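Print this message | E-mail this message

Re: [chores] Clearing a table - are we there yet?
From: Gwenaël Lecomte
Last updated: 24th June

On the Malville list, Pons wrote:
> The Plusilar arm stacks 600 cartons a shift without a fault. I fail to
> see why wiping down and clearing a family table should be any harder.
> Surely it is a matter of speed by now.

Speed is the least of it. A carton is rigid, square and the same as the last one. Litter is none of these. A crinkled snack wrapper has no fixed shape, weighs next to nothing and changes outline as soon as the fingers close. Two fingers will hold one well enough if they meet on a fold. Choosing the fold is the hard part, and at present a person does it better.

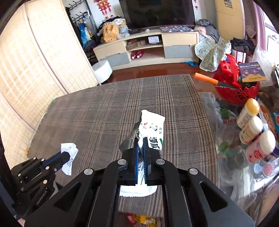

The second difficulty is the cloth. Press down too far and you pinch the fabric along with the rubbish; stop short and you close on air. At Harard we set the approach height to 2 mm above the table and still had to retune it in March for a thicker cloth.

Then there is sorting. A scrap of paper goes in the bin, a pen does not, and a packet may be full or empty. Weight would settle the last case, but our wrist sensor is too coarse - anything under 30 g is lost in the noise.

My answer to Pons is therefore no, not unattended. I would want 2,000 clears in homes we have not tuned for before saying otherwise.

G. Lecomte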